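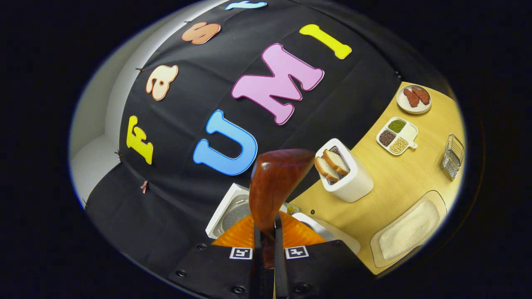 Skamum Group Reports Results With Hand-Held Grippers for Kitchen Tasks

A small research group at Skamum has finished the first part of its study on teaching kitchen work to robot arms. The group wanted to know if people holding a gripper in the hand can record useful lessons for an arm, without the arm being in the room. The results were presented in May at an internal meeting with the partner company Pralirer.

The study uses a table set with ordinary things from a kitchen. There is a toaster with two slices of bread, a sectioned tray with green mung beans, dark beans and soybeans, a wire basket and a small plate with slices of meat. A person takes the gripper, picks up a tool or a piece of food with it, does one short task and puts the thing back. A camera on the gripper records everything from the point of view of the fingers. The two square markers on the gripper help the software to follow the movement of the fingers in each recording.

In total the group collected 2824 recordings. They were divided over six tasks, among them taking bread from the toaster, moving the meat to another plate and stirring with a long-handled utensil. Each recording was checked by a second person before it was used. Recordings in which the object was hidden for too long were taken out, and the remaining ones were used to train one common model for all tasks.

After the training, the model was tested on a robot arm in another room, with a different table and different light. The arm made 749 attempts, and it completed the task in 70 percent of them. An earlier model of the group was trained only with recordings made by steering the arm from a distance. It was tested in the same way and did less well, above all when the objects were placed close to each other.

"We did not expect that the stirring would go so well," said Theda Fuchs, who leads the study. "The utensil is long and smooth, and it turns between the fingers when you hold it too low. Our people learned to hold it in the middle, and this habit we could see again in the arm."

The most difficult task was the beans. The arm could find the correct part of the tray almost every time, but it often closed the fingers too early and came up with nothing. Fuchs said that the camera sees the beans well from above, but in the last centimeters the fingers cover them. The group has tried a slower movement at the end, and it helped only a little. For the moment the beans stay in the test, and the failed attempts are counted in the result.

The group also compared how much time the two ways of recording take. With the hand-held gripper a new person needed a short explanation and could begin the same morning. Steering the arm asked for several days of practice, and there were long pauses whenever the arm had to be brought back to its starting position. The report notes that this comparison was made with few people and should be repeated.

Another open question is how much the table itself matters. Most of the recordings were made with the objects in places that changed only a little from one hour to the next. In the second part of the study, the objects will be mixed more often, and the height of the table will also change. Agbayani, a workshop for test equipment, is preparing a table for this purpose with legs that can be moved up and down.

The second part will begin when the new table is delivered. The software for following the gripper, called Skamska by the group, will be shared with other laboratories on request. Pralirer will lend a second arm for the tests, so that two rooms can be used at the same time.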